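遠隔操作教示セル 始業前・作業後点検チェックリスト(記入済み・コメント付き)

対象セル:Sarnska 教示セル 2号
管理ソフト:Plotomis
設置場所:Bristville 作業棟 1階
点検者:Yuzuki Furukawa
実施月:9月
判定の記号:良=そのまま使用可、注=使用可だが経過を見る、否=処置が済むまで使用不可、外=今回対象外

本書は、遠隔操作または手添え(ダイレクトティーチ)でロボットに作業を教えるときの点検記録である。自動再生運転の点検は別紙による。手首カメラの映像は点検者が操作卓で確認する。

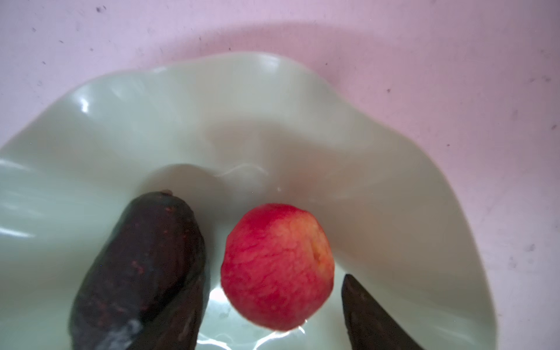
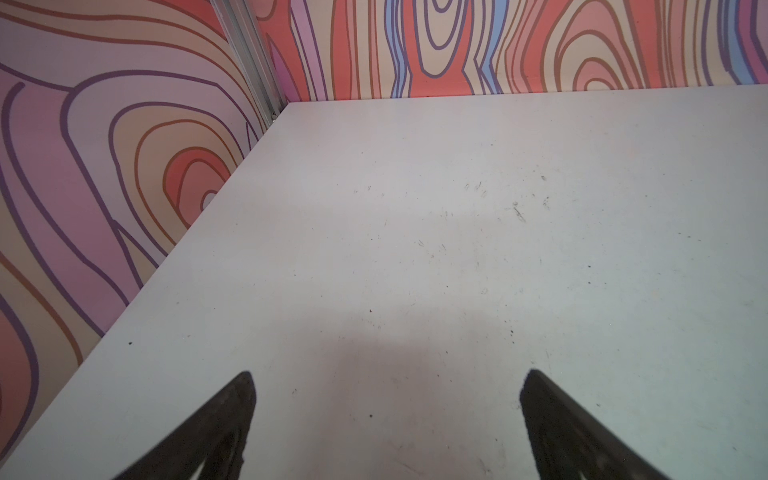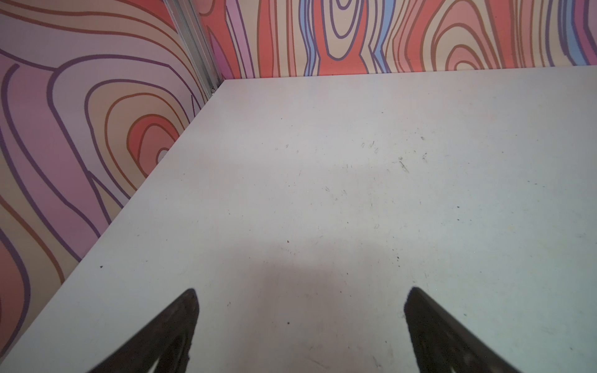 手首カメラ映像。1枚目は鉢と対象物、2枚目と3枚目は物を置いていない天板と開いた指。

1. 立ち入りと停止装置

1-1 非常停止ボタン(操作卓側)を押し、アームの駆動電源が切れること
判定:良
コメント:押下後、Plotomisの画面に停止表示が出た。復帰は鍵操作で行った。

1-2 非常停止ボタン(セル側)を押し、同様に切れること
判定:良
コメント:ボタンの戻りがやや固い。前回と変わらず。

1-3 イネーブルスイッチを離したとき、また強く握り込んだときに停止すること
判定:良
コメント:左右どちらの手でも確認した。握り込み側は手袋をしていると感触が分かりにくい。手添え教示のときは薄手の手袋に替えること。

1-4 セル正面の扉を開けたとき、遠隔操作モードで動作しないこと
判定:良
コメント:特になし。

1-5 床の区画線の内側に人や荷物がないこと
判定:注
コメント:台車が線にかかっていたので移動した。置き場所の表示が薄くなっており、貼り直しを依頼済み。

2. セルの構造

2-1 柄付きの側板と奥板に浮き、割れ、外れがないこと
判定:良
コメント:手で押してがたつきなし。柄付きの板は交換時にも同じ柄を使う。無地の板に替えると、すでに集めた教示データと背景がそろわなくなる。

2-2 左奥の隅のアルミ支柱が固定されていること
判定:良
コメント:根元の固定具を工具で当たり、緩みなし。映像では支柱が斜めに見えるが、水準器を当てて垂直を確認した。カメラの角度によるものなので、映像だけで傾きを判断しないこと。

2-3 天板の端と側板との境目に、指先や物が入り込む隙間がないこと
判定:良
コメント:左側、奥側とも通しで確認。

2-4 天板を手で押したときに沈みや揺れがないこと
判定:良

3. 天板の表面(白)

3-1 異物がないこと
判定:注
コメント:黒っぽい小さな点が散っている。左端の近くと中央付近のものは2枚目、3枚目のどちらにも写っている。乾いた布で拭き、取れないものは汚れとして位置を用紙に控える。粒の大きいものが残っていると、指先を天板に近づける教示で当たりの感触が変わる。

3-2 擦り傷が使用限度内であること
判定:注
コメント:天板の奥寄りに、短い曲線状の薄い傷や跡が集まっている。爪を当てて引っかかるものはなかった。引っかかりが出たら否とし、天板を裏返すか交換する。

3-3 濡れ、油分がないこと
判定:良
コメント:白い紙で押さえて確認した。映像では判断しない。

4. グリッパ

4-1 指の取り付けねじに緩みがないこと
判定:良
コメント:合いマークのずれなし。

4-2 左右の指が開ききること、開閉の途中で引っかからないこと
判定:良
コメント:全開から全閉まで30回繰り返した。異音なし。映像でも指の間は大きく開いており、何も挟んでいない。

4-3 指の表面にはがれ、欠けがないこと
判定:良
コメント:目視と指触で確認。左右とも先端に丸みが残っている。色の黒ずみは判定に含めない。

4-4 把持力の上限設定が作業票と合っていること
判定:良
コメント:果物用の設定を読み込んだ。前の作業の設定が残っていることがあるので、作業票の番号を声に出して照合する。今回の票は159番。

4-5 電源を切ったときの把持の状態を操作者が知っていること
判定:良
コメント:このセルは切れても握ったままになる。物を外すときは解除手順書に従い、無理に引き抜かない。

5. 手首カメラと照明

5-1 映像に左右の指先が入っていること(待機姿勢)
判定:良
コメント:2枚目、3枚目とも両方の指先が下側に見えている。作業中の1枚目では、見えている指は右下の片側だけである。鉢に寄った姿勢では片側が外れることがあるため、画角の合否は待機姿勢で判定すること。

5-2 レンズに汚れがないこと
判定:良
コメント:清掃後に映像を見直した。天板の点が指の動きと一緒に動くようならレンズ側の汚れを疑う。今回はアームを動かしても点は天板の上にとどまった。

5-3 映像の遅れが操作に支障のない範囲であること
判定:良
コメント:操作者が手を止めてからアームが止まるまでを画面で見た。気になる遅れなし。

5-4 照明にちらつき、極端な影がないこと
判定:良
コメント:指の先の天板にぼんやりした影が出るが、アーム自身によるもので差し支えない。

5-5 反射で対象物が見えにくくならないこと
判定:注
コメント:鉢は光沢のある薄緑色で、縁と内側に白い反射が出ている。赤い果物の下あたりにも明るい反射がある。果物の輪郭は見えているので可とした。反射が輪郭にかかる場合は、照明を強めたりせず、鉢の向きを少し回すこと。

6. 対象物と容器

6-1 容器に欠け、ひびがないこと
判定:良
コメント:縁が波形なので、一周を指でなぞって確認した。陶器のため、欠けを見つけたらその場で使用をやめ、破片の有無を天板で確認する。

6-2 対象物に傷み、つぶれがないこと
判定:良
コメント:細長い黒っぽいものと丸く赤い果物の二つ。手に取って表裏を見た。交換時は大きさの近いものを選ぶ。

6-3 対象物どうしの間に指が入る余地があること
判定:注
コメント:鉢の中で二つが横に並び、間の隙間は狭い。赤い果物を取る教示では、黒いほうを押して鉢の壁に当てるおそれがある。指は必ず上から下ろし、横から差し込まない。隙間が足りないときはいったんアームを退避させ、扉を開けて手で置き直す。

6-4 指先と鉢の内壁との間を確認してから下ろすこと
判定:良
コメント:1枚目では指が赤い果物の右側、鉢の内壁に近い位置にある。手首カメラだけでは奥行きがつかみにくい。下ろす操作のときは固定カメラの画面も並べて見る。

6-5 鉢を置いた面が滑らないこと
判定:良
コメント:鉢の下はピンク色の面。鉢の縁を横に軽く押し、ずれないことを確認した。面に小さな黒い点や汚れがある。浮いたものは取り除く。

7. 教示中の監視(遠隔操作)

7-1 操作者のほかに監視者が1人つき、非常停止に手が届くこと
判定:良
コメント:監視者は記録係を兼ねない。

7-2 操作開始と終了の声かけがあること
判定:良

7-3 操作装置の原点合わせを毎回行うこと
判定:良
コメント:原点がずれたまま始めると、最初の動きが大きくなる。休憩から戻ったときにも行う。

7-4 速度の上限が教示用になっていること
判定:良
コメント:Plotomisの設定画面で確認。変更にはOnuohaの保守担当の承認が要る。

7-5 連続操作の時間が作業票の指定以内であること
判定:良
コメント:操作者の交代時に時刻を票に書いた。

8. 教示中の監視(手添え)

8-1 アームに手を添える前に、手添えモードの表示灯を確認すること
判定:外

8-2 指の間に手を入れないこと
判定:外

8-3 肘側の関節と支柱の間に腕を入れないこと
判定:外
コメント:8の項は今回すべて対象外。手添えに切り替える場合は、1の項から点検をやり直す。

9. 記録と片付け

9-1 失敗した教示に印が付いていること
判定:良
コメント:物を落とした回、鉢に強く当てた回は消さずに失敗の印を付ける。当てた回があれば6-1をもう一度行う。

9-2 通算の教示回数が点検周期を超えていないこと
判定:注
コメント:通算2000回超。指の表面材の交換時期を保守担当に問い合わせる。回答が来るまでは4-3を毎回の作業後にも行う。

9-3 作業後、対象物と鉢をセルの外に出し、グリッパを開いて待機姿勢に戻すこと
判定:良

9-4 駆動電源を切り、鍵を保管箱に戻すこと
判定:良

処置が残っている項目
1-5 台車置き場の表示の貼り直し
3-1 取れない点の位置を控え、次回の映像と比べる
3-2 傷の引っかかりを次回も確認
9-2 表面材の交換時期の問い合わせ

総合判定:使用可(否の項目なし)
点検者署名:Yuzuki Furukawa
終了時刻:16時40分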